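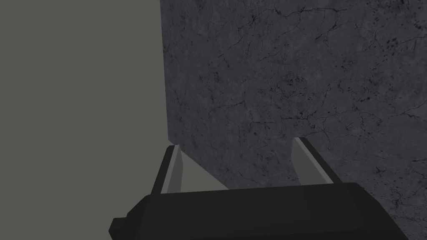

Simulation news from the Stiltport group

Since September our small team has been collecting demonstrations for the Tedon grasping model, and most of this work is now done in simulation. An operator sits at a desk, moves the gripper with a hand controller, and the computer saves the wrist view together with every movement of the fingers. One such recording we call an episode. A good one is short, and the operator does not hesitate too much in the middle.

At present we have 1587 episodes that passed the check. The goal is 3000 before we train the next version, so we are a little more than half of the way. Ginette Hervieu and Benjamín Ibarra do the recording in the mornings, and Lenuța Lazăr looks through the results after lunch. She rejects about 19 in each hundred, mostly for the same fault: the fingers start to close too early.

The surfaces have also changed. In the first months everything was plain grey, and the model learned it too well. When Ignacio Ledesma tried it on the real bench in Villalba, it became confused by the pattern of the stone. Now the program chooses a new texture for each episode, and dark marble with black veins is among them. The veins are difficult — in some views the model takes a crack for the edge of an object. We keep these episodes in the set, and we would like to have more of them.

Cristóbal Zapata has written a new guide for operators, with 10 short rules. The most important is to begin with the fingers wide open and to wait one moment before the first movement. Please read it before you book a desk, also if you have recorded with us before.

The colleagues in Starndale will get access to the recording program next. They should ask Lenuța for an account and say which days they prefer.

Contact: Stiltport newsletter desk | © 2026 Tedon project | Back to top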